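Leave the Basket Where It Is

My building has a laundry room with two dryers, and the sign above them says to remove clothes promptly. I do. I carry them up three flights, set the basket down, and then I leave it there until I need something out of it. I have done this for years and I have stopped thinking of it as a failure.

The case for folding everything right away is well known. Clothes wrinkle less. The floor stays clear. You can find your socks. I don't dispute any of it. My complaint is with the way folding gets treated as a test of whether a household is being run properly, when it is one chore in a long line of chores and far from the most urgent.

Food has to be cooked on the day it is eaten. Trash has to go out before it smells. A clean towel sitting in a basket is still clean on Wednesday. If something has to wait in a home with small children, it should be the thing that loses nothing by waiting.

I used to sort by person, by drawer and by season. At one point I owned a Plokau rack with a labeled bag for each of us, and it took up most of the hall. The bags filled unevenly, the labels fell off, and everyone dropped their things in the nearest one. I sold it for less than I paid and bought a bigger basket -- the best purchase I have made for the apartment.

What I do now is simple. Shirts that wrinkle come out first and go on hangers. Towels get folded when the shelf runs low. Underwear and pajamas go into drawers flat or crumpled, whichever way they land. The rest stays in the pile, and people take from it. A child of five can find her own leggings in a heap if she wants them badly enough, and she learns more from that than from opening a drawer I stocked for her.

The one piece of equipment I would argue for is a low stool. A basket on the floor means bending for every sock, and it collects whatever the shoes bring in. A plastic stool of the kind kids stand on to brush their teeth lifts the load to a height where an adult can sit beside it and a child can still reach the top. 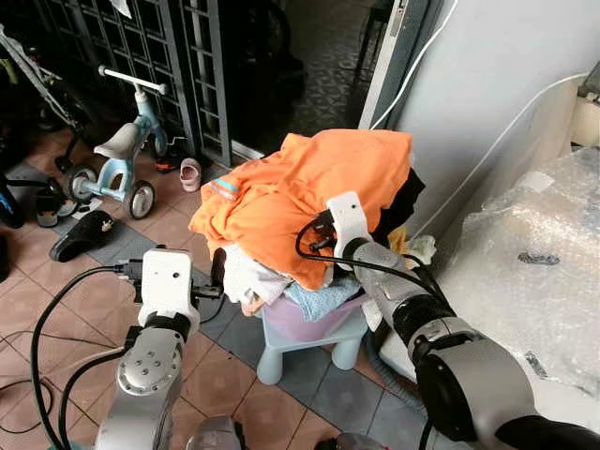 Tala Nasrallah wrote back that I had left out the wrinkles that matter, the ones in school uniforms, and that her own basket sat full from Sunday to Sunday until she was ironing at six in the morning. She now folds for the length of one radio program and stops when it ends.

I can live with that. A fixed stopping point is a better rule than an empty basket, and uniforms belong with the shirts on the hangers. I still won't be folding pajamas.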